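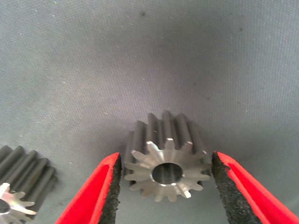
### 4.2 Small gears and the cloth they are laid on

Of the 801 parts in the Aravena collection, the short spur gears gave us the most pleasure to sort, and a fair bit of the trouble too. A gear of this kind has a bright machined end face and much darker tooth flanks, and we soon learned that a cataloguer who looks only at the face will write down "silver" while a colleague looking along the teeth writes "dark grey" — both of them quite right. We settled on recording the two colours separately, together with the tooth count (fifteen, in the case of the gear shown at the head of this section) and whether the edge of the bore has a chamfer.

We also grew rather fond of plain grey cloth as a backing. White paper had been our first choice, and it made the blackened flanks hard to judge beside all that brightness, whereas a matte, mid-toned grey (Figure 5) let both the pale tips and the dark valleys between them show up nicely. It is kinder to a tired pair of eyes, besides, after a long afternoon of counting teeth.
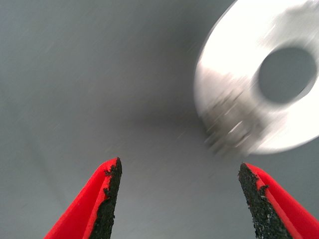 **Figure 5.** The plain grey surface.

Felicja Bednarek, commenting on an earlier draft, felt that grey was fine for steel but would do brass no favours, and that we ought to try a dark blue before recommending any one colour to other collections. We take her point gladly. Only 62 of our parts are brass, and we have kept those for Section 5.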